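4.2 Where the mouse lives: shared tables and the small things on them

Of all the objects in our study of shared work tables, the computer mouse gave us the most to talk about. We had expected cables or coffee cups to take that place. Cups come and go with their owners, though, and cables tend to stay where the outlets are. The mouse is different. It belongs to the table for as long as a person sits there, it needs a patch of clear surface to be any use at all, and once the person leaves it can end up almost anywhere. That makes it a wonderful marker of how a table is being used!

Our records from the two sites, Brenov and Bellis, contain 227 notes in which a mouse is mentioned. Heather Paewai read all of them and sorted them by where the mouse had been left at the end of a sitting. Odair Rocha then read them again without seeing her labels. They disagreed most often on the word "edge," which Paewai used for anything within reach of a person standing beside the table and Rocha kept for things that looked ready to fall. We settled on Paewai's reading, as it matched how the people we spoke with used the word themselves.

The strongest pattern has to do with what we call the working patch, meaning the open area directly in front of a seated person. People defend this patch with real energy. Pens, paper and chargers get pushed outward during a sitting, and by late afternoon they have usually drifted to the far side or collected at one end. The middle stays open. We saw this at Brenov, where the tables are straight-sided, and we were delighted to find it again at Bellis, where the tops are curved and there is no obvious front. One person at Bellis told us she could find "her" spot by feel, from the place where the edge bends in toward the chair.

Curved tops bring a puzzle of their own. A rectangular table has corners, and corners are where small things pile up. Take the corners away and the pile spreads into a loose band along the rim, with wide gaps in it. Figure 6 gives a good idea of the layout we mean, with the center of the top clear and the smaller items lying farther out.
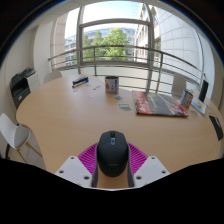

Figure 6. Black computer mouse held just above a light-wood table with a curved outline. The tabletop in front of the mouse is clear; other items lie along the far and right portions.

The band matters when it comes to putting things back. On straight tables, a returned mouse mostly went to a corner and stayed there until the next person came. On curved ones it was set down inside the working patch far more often, and the next person used it from that spot without moving it first. We find this a lovely result, and it fits what Rocha had noted in his May visits, before we had any counts to look at.

We did not record which hand people used, and we wish we had. Left-handed users at Bellis mentioned the inward curve several times, always warmly, and we return to their comments in Section 5.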